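On the Keeping of Club Records

Readers of this page will be aware that the Plollstead Games Circle adopted a revised approach to its records in March. I undertook at that time to set down my own views once the arrangements had been given a fair trial, and I do so now in a personal capacity. The views expressed are mine and do not bind the Circle.

The previous arrangement consisted of a ledger, a biscuit tin of loose score sheets and the memory of whoever had attended longest. The ledger recorded 1113 games, of which 540 had no date entered against them. Several winners were identified by first initial only. A dispute over the Wundus trophy, which ought to have been settled in an afternoon, occupied the better part of a winter -- and was resolved in the end by a photocopy found behind the urn.

Under the revised approach, each table completes one sheet per game. The sheet has five fields: the title of the game, the names of the players in full, the starting time, the result and any variation to the published rules. Members have been asked to print clearly. Completed sheets are placed in the grey folder before the hall is locked, and are entered into the register within the month.

It was my view, and remains so, that house rules should be noted on every occasion, including those occasions on which everyone present is thoroughly familiar with them. The Alodano evenings demonstrated the difficulty. Three different methods of breaking a tie were in use at neighbouring tables, and the season's standings could not be reconciled.
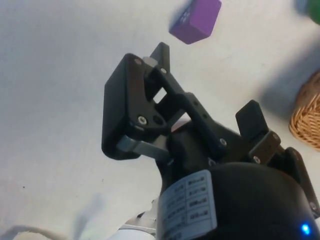 Eglė Petrauskas wrote to me that the variations field is the one most often left blank, and that she would favour a short printed list with boxes to tick. Players are tired by the end of the evening, she observed, and a tick is the most that can reasonably be expected of them. She asked also whether abandoned games ought to be counted.

I am inclined to agree on the first point. On the second, my preference is that an abandoned game be recorded as such and excluded from the standings. Anselmo Herrero has argued for half credit where play has continued for over an hour, and his proposal will be heard at the August meeting.

The older material will be retained in its present condition. The ledger has been wrapped and shelved, and the loose sheets have been sorted by colour of paper, that being the only organising principle they would support. Members wishing to consult either may apply to me in writing. The Žukauskas notebook is on loan and should be back in the cupboard by September.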